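Foil sachets vs. bulk jar for desiccant: storage losses over a season
Forum > Materials and Consumables > Storage

vesau_bench
Posted Wednesday, 9:14 AM
I keep hygroscopic powders (mostly citric acid and a couple of salt blends) in dose-size foil packets. A colleague wants to move everything to one bulk jar with a screw lid and a desiccant bag. Her argument is cost. Mine is that every opening of a jar exposes the full contents to room air. Our room sits at high humidity from spring on and we have no dry cabinet. Does anyone have weight data for either method over a few months?

tare_twice
Posted Wednesday, 9:51 AM
Your argument is correct in principle and weaker in practice than people assume. The headspace in a half-full jar holds very little water even at high humidity. Opened twice a day, a jar with a working gasket picks up far less than the desiccant can hold. The usual failure is powder on the threads, so that the lid no longer seats. Wipe the threads and the jar is fine.

Haberkorn_R
Posted Wednesday, 10:20 AM
I disagree with tare_twice on one point. Headspace matters less than how long the lid is off. If someone scoops, weighs, scoops again and goes to answer the phone, the surface layer is sitting in room air the whole time. With citric acid you get a crust. The total mass gain is small but the crust does not break up evenly and the next dose is off.

We log each weighing. 3,891 doses from packets, 2,374 from jars, same powder. Mean error was comparable. The spread was wider for the jars, and the worst jar values were all taken after the container was below half.

Roswitha Haberkorn

tare_twice
Posted Wednesday, 10:33 AM
Were the jar doses weighed by the same people? Spread in manual scooping is mostly operator.

Haberkorn_R
Posted Wednesday, 10:41 AM
Mostly the same people, not entirely. I can't separate the two effects from the log. I still would not put the "below half" pattern down to operators.

skalon_lev
Posted Wednesday, 11:26 AM
Packets are only as good as the seal. Things to check before you defend them to your colleague:

Seal width. Narrow seals leak at the corners, where the film folds.
Powder in the seal area. A few grains are enough to make a channel.
Laminate. Metallized film and real aluminum foil look alike on the bench and are not equivalent as moisture barriers. Ask the supplier for the transmission rate and the temperature and humidity it was measured at.
Flex cracking. Foil that has been creased and flattened several times develops pinholes. Hold an empty one up to a strong lamp in a dark room.

I weigh a few from each lot when they come in and again at intervals. Mine spend the interval out in the open, spread apart. A stack protects its own middle and gives you a flattering number.

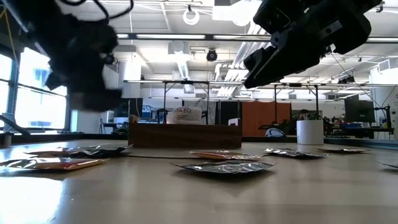

Foil packets on the bench, single layer.

Levente Borbély

vesau_bench
Posted Wednesday, 11:58 AM
Useful. Ours are from Trnka and the data sheet gives a transmission rate but no test conditions. I have asked them. Do you weigh on a milligram balance? The packet itself is heavier than the change I would be looking for.

skalon_lev
Posted Wednesday, 12:17 PM
Milligram is enough if you leave them long enough. Number each packet with a marker before the first weighing, not after, because the ink has mass. Include a couple sealed empty as blanks and subtract their drift.

emach_user
Posted Wednesday, 1:05 PM
Third option: several small jars. Fill 7 at once, one per working day plus two spare, and leave the bulk container closed until the next fill. You get most of the benefit of packets and no film waste. We did this from March on and the caking stopped.

tare_twice
Posted Wednesday, 1:22 PM
Agree with emach_user. Better value than packets unless you ship the doses somewhere.

Haberkorn_R
Posted Wednesday, 1:40 PM
Small jars are acceptable for salts. For citric acid I would stay with foil. Small jars have more gasket length per gram of powder, so a poor lid costs you more.

vesau_bench
Posted Wednesday, 2:36 PM
Plan for now: small jars for the salt blends, packets for the citric acid, blanks with both. Trnka replied that the rate was measured at room temperature and moderate humidity, so it does not cover our summer. I will post weights when I have a full set.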